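Report on the open day at Cullinane
Group 4: Caoimhe Dunne, Lorcan Egan, Vilém Koubek
18/03/2026

We went to the Cullinane open day to find out whether laundry folding is a job a home robot can be trusted with. The handout said the system, called Greta, had learned from 3000 recorded folds. It did not say how many were thrown out, and when Lorcan asked, the answer was "some."

Notburga Grabner ran the session. She explained that people do the folding first with a hand-held gripper, and the robot is trained on those recordings. We were allowed two tries each. Caoimhe found shirts easy and anything thick annoying. Vilém dropped a sleeve both times.

Our main doubt is about what counts as folded. A pile on a chair seat passes, even when the top piece droops over the side. My mother would not pass it. 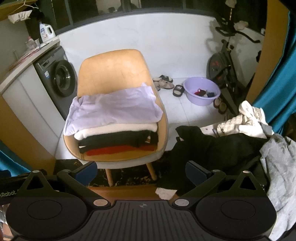

The second doubt is cost. Grabner gave us a figure of 600 hours of recording so far, all of it paid work by people who could have been putting clothes away. She says the hours pay off once the robot works in any home. We saw no proof of that, and the handout has no test results from a home the system had not been trained in. We have written to ask for them and will add the reply in April if one comes.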